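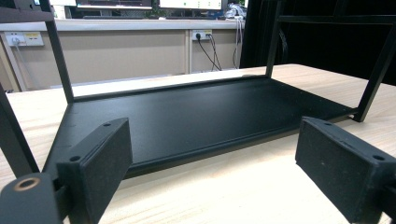 Merja Kokkonen wants to know why the walk-through always lands on a Monday, when the weekend drop-offs are still piled in front of half the things being inspected. The answer is that a walk-through done on a tidy day inspects a store that exists one day a week. She has asked for this exchange to be recorded. It is recorded.

Home Store Notes Schedules Forms Donations Contact

JENKINS SECONDHAND, GRALTVILLE
Floor and back room safety walk-through
Done 11th June by Dwynwen Morgan, with Sumaiya Sarkar holding the ladder
Next one: August, before the student rush

Marks used: OK, FIX (do it this week), NOW (do it before you go to lunch), and SEE NOTE, which in past years has meant "argue about it."

1. DOORS AND WAYS OUT

1.1 Front door opens fully and stays open on its hook. OK

1.2 Front door closes again when you want it to. FIX
The closer has two moods. One is a slow drift that never quite latches, and the other takes your heel off. Sheena has adjusted the screw both ways and reports that it goes from one mood to the other with nothing in between. Order a new closer.

1.3 Back door unlocks from inside without a key. OK

1.4 Path to back door clear, shoulder width or better. NOW
It was blocked by a loveseat. It has been a different loveseat each time, so credit for turnover. Moved during inspection. The yellow tape on the floor marks where furniture does not go. It has been read by some people as marking where furniture does.

1.5 Exit signs lit, both. OK
The one over the dressing rooms hums. Humming isn't on the form.

1.6 Side gate to the alley. SEE NOTE
The gate is chained at night and unchained at opening. On the day of the walk-through it was still chained at a quarter to eleven. Whoever opens, the key is on the hook with the blue tag. Whoever closes, please put the key back on the hook with the blue tag, and don't carry it home to Raddale in your coat.

2. FLOORS

2.1 Trip edges taped or removed. FIX
The seam between the old building and the addition is lifting again by the lamp aisle. We have now taped it with four kinds of tape. It needs a metal strip.

2.2 Rugs for sale displayed off the floor. FIX
Mostly. Two were flat on the floor "so people can feel them." People can feel them with their hands.

2.3 Mats at entrance lie flat. OK

2.4 Spill kit present and complete. SEE NOTE
The kit is present. Inside it were a bag of absorbent, one glove, and a romance novel priced at fifty cents. Replace the missing glove. The novel has gone to books.

2.5 No water on the floor near the back sink. OK today
Checked twice, once after running the tap full for five minutes. Write it down if you see any, even if you mop it up. Especially if you mop it up.

3. SHELVES, RACKS AND TALL THINGS

3.1 All shelving over shoulder height fixed to wall. FIX
The long run in housewares is solid. The corner unit in toys is fixed to the wall by one bracket, and the bracket is fixed to the wall by optimism. Sumaiya leaned on it and it leaned back. Emptied to waist height until it's done.

3.2 Load signs readable. FIX
The back room pallet rack says 500 lb per level. The sign on the mezzanine shelf says only "NOT TOO MUCH," in Sheena's handwriting. It's good advice but an insurance inspector will want a number. Find out the real one from the maker's plate and put that up beside it.

3.3 Heavy items low, light items high. FIX
Crockpots were on the top shelf. Pillows were on the bottom. I've been told this is because pillows get dusty up high. A crockpot from six feet is not improved by being free of dust.

3.4 Dressers: drawers closed, taller ones strapped. NOW
One tall dresser near the window had its top two drawers pulled out to show off the dovetails. Closed and strapped. It can be admired on request.

3.5 Bookcases on the sales floor stable when pushed. OK
Pushed all of them. One customer asked if I was all right.

3.6 Clothing racks: wheels locked. FIX
The round racks are fine. Of the straight ones, the kids' coats rack has a wheel that locks only in theory. It moved out of line whenever the front door was opened hard (see 1.2, everything is connected).

4. ELECTRICAL

4.1 No extension cord used as permanent wiring. FIX
The fan by the register has been on a temporary cord long enough that the cord has its own hook, and somebody has labeled the hook. We need an outlet there. Oleksandra is getting a price.

4.2 Testing bench: lamps and small appliances checked before pricing. OK
The log is neat and up to date, which I put down to Oleksandra Mykhailiuk having threatened to stop doing it.

4.3 Items that failed testing marked and separated. NOW
The failed bin and the "maybe" bin are next to each other and the same color. There should be no maybe bin. A toaster either passed or it didn't. Contents of maybe bin tested during inspection; most failed, as you would guess of anything put in a maybe bin.

4.4 Panel access clear, three feet. OK
Somebody has hung a sign there reading THREE FEET, DWYNWEN. Thank you.

4.5 No heaters in dressing rooms. OK
It's June.

5. FIRE

5.1 Extinguishers hung, in date, pin in place. OK
The one in the back room was hung behind a coat. The coat was for sale and has been tagged.

5.2 Smoke alarms tested. FIX
All sounded but the stairwell one, which chirped in a discouraged way. New battery in, still discouraged. Replace the unit.

5.3 Cardboard broken down and out daily. FIX
It's broken down daily. It is then leaned against the water heater daily. Half credit.

5.4 Staff know where to meet. SEE NOTE
I asked everyone on shift where we meet if we clear the building. I got the bus shelter, the bank, and "wherever Sheena goes." We meet at the bus shelter. Sheena has agreed to go there.

6. DONATIONS DOOR

6.1 Gloves worn when opening bags. FIX
You all know why. We don't need to tell the story again.

6.2 Sharps container at sorting table. OK

6.3 Two people for anything over 95 lb, and the dolly. FIX
Roughly 20 people have told me some version of "we had it." Having it isn't the standard. If you have to say "hang on, hang on" while carrying it, it needed the dolly.

6.4 Items we don't take, list posted. FIX
The list is posted behind the door, where it can be read by anybody standing inside with the door shut and no donation in hand. Move it outside. While it's coming down, add car seats and cribs in larger type. We turned away one crib during the inspection itself, and the gentleman was polite but said he had looked for a sign.

6.5 Truck chocks used. OK
Used, yes, and put back. The Haso driver used his own as well as ours and I'd like everyone to aspire to that.

7. LADDERS AND STEPS

7.1 Ladder feet intact. OK

7.2 Step stool used instead of whatever was nearest. NOW
Nearest things found with shoe prints on top: a piano bench, a cooler, a hardback atlas. The step stool was in the office holding up a printer. Printer relocated. The stool now lives in housewares and has JENKINS painted on it, still tacky on one side, mind your skirt.

7.3 Mezzanine stairs: rail tight, treads sound. OK
Third tread squeaks. It has always squeaked. It's the closest thing we have to an alarm system up there.

COMMENTS

Sheena Leckie: I object to "in Sheena's handwriting." It was a perfectly clear sign and nothing has fallen off that shelf.

Dwynwen: The plate says what it says. I'll put yours underneath for color.

Merja Kokkonen: On 2.2, rugs sell better flat. I have sold them both ways and I know. Could we do one flat rug, against the wall, away from the aisle, with the edges taped?

Dwynwen: Against the wall and taped, yes. If I trip on it in August it goes up on the rail with the others.

Oleksandra Mykhailiuk: Outlet price came in lower than I feared and higher than we have. I'm asking a second electrician. In the meantime the fan can move to the shelf end where there is already an outlet, and whoever is at the register can be a bit warmer. I also want it noted that I didn't threaten. I mentioned.

Sumaiya Sarkar: Toys corner is done, three brackets into the studs. I hung off it. Please don't put the board games back on top, the big boxes slide. Also whoever took the stud finder, I found the studs by knocking and would still like the stud finder.

Merja Kokkonen: Stud finder was priced and sold Saturday. Four dollars.

Sumaiya Sarkar: It had my name on it.

Merja Kokkonen: It sold fast.

Dwynwen: New rule under section 6, store tools get orange paint on the handle and nothing with orange paint gets a price sticker. Sumaiya, buy another and bring me the receipt. Still open as of tonight: 1.2, 2.1, 4.1, 5.2, 6.4. The gate key is missing again.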